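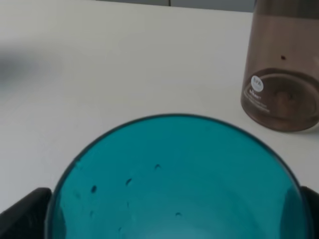 About Vudcombe Savings

We are a small savings and loans society with two branches, one in Vudcombe and one in Trundden, and a telephone that is picked up by a person. The person is usually Nomvula Mathebula. She has a list of the questions she gets asked most, and "are you a real bank?" has been at the top of it for years.

The answer is no, not quite. We are owned by the people who save with us. There are no shareholders, so when we have a decent year the money goes into better rates or the reserve, and when we have a dull one we write a slightly shorter annual report.

What we do

We take deposits, from 250 pounds upwards, and lend them out again to people nearby. Most of our loans are for ordinary things: a boiler, a van, a roof that has been putting it off. The average is a little under 2000 pounds, and the longest we lend for is 36 months. We don't do mortgages. We tried to write a mortgage policy once and it ran to more pages than we had borrowers.

We also don't do an app. Michalis Mavromatis, who looks after our systems, would like it known that the website works perfectly well on a phone, provided you turn the phone sideways.

Who decides

Loan applications are read by Bianka Pálfi and Ulises Pereyra on Wednesday mornings. They read the whole thing, including the box marked "anything else we should know", which some members treat as a diary. You will normally hear by the end of the day. If we say no, we tell you why, and you are welcome to come in and argue.

Sveva Ferraro runs the Trundden branch, above what used to be Rellier the shoe shop - the sign is still up, and she does still get asked about heels.

Joining

You need to live or work in either town, and to bring proof of address and something with your face on it. Both branches open at half past nine and close for lunch, which we take seriously.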